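Valtemcombe Reuse and Waste Reduction Program
Progress report to the Amegashie Fund
October 2025

1. Where we are

The program began in April with funding for 12 months. Its purpose is to cut the amount of household material going to landfill from Valtemcombe and the neighbouring settlement of Hinudum. We are on schedule with the bag exchange and the household kits. The repair bench is behind.

To date 685 households have registered, mostly in Valtemcombe. Sign-ups in Hinudum were slow until we moved the stall from the hall to the shopping strip.
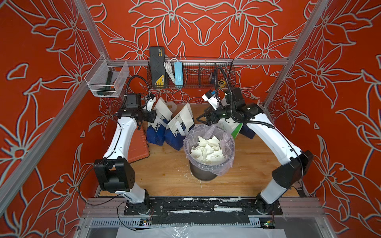
Soft plastics and paper towel are still the two things people ask about most. The leaflet told them what goes in which bin but left out tissues, and we have reprinted it with a line on those. The old stock has been pulped.

2. Bag exchange

Residents drop off clean carry bags and take one when they need it. We have handed out 1616 bags so far. Fabric bags go fastest. Paper ones come back torn and we have stopped storing them over winter. Worn handles are the usual fault in the fabric bags, and we now restitch them in batches at the end of each month. 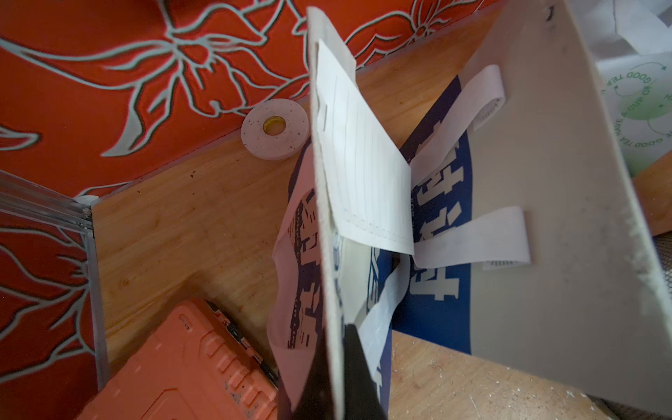
3. Repair bench

The bench was due to open in winter. The electrical check on the Torkero Road site took longer than planned and the landlord asked for a second quote on the wiring. Both are now done. We expect to open with 3 sessions a month, and will add a further session if the waiting list stays long.

Interior lining was kept to a low budget. We asked for offcuts and end-of-roll stock first and bought only what we could not get that way.
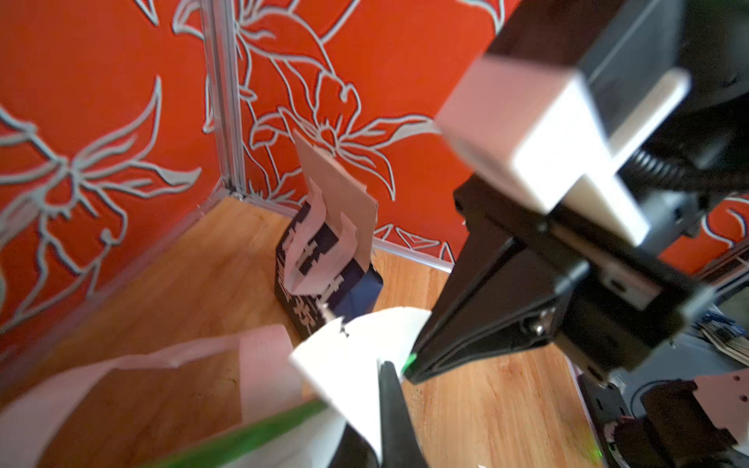

Orange-red panels with a lily pattern, meeting at a metal corner strip.

Hand tools are being labelled and entered in the loans register. Small items will be kept in wall baskets, as drawers made them hard to find during the trial.

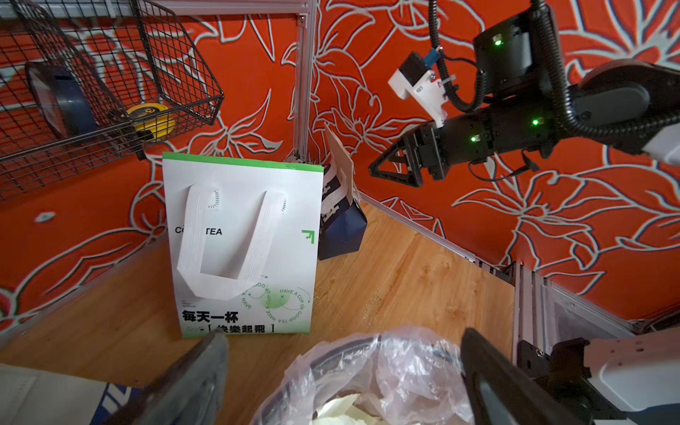
Wire mesh basket with a yellow tape measure.

4. Spending

Spending is within budget. The wiring cost more than allowed for, and we covered it from the printing line. We ask the Fund to approve that transfer.

5. Next period

Open the repair bench. Run the second household survey. Meet with the Hinudum school about a bag drop-off point at its front gate.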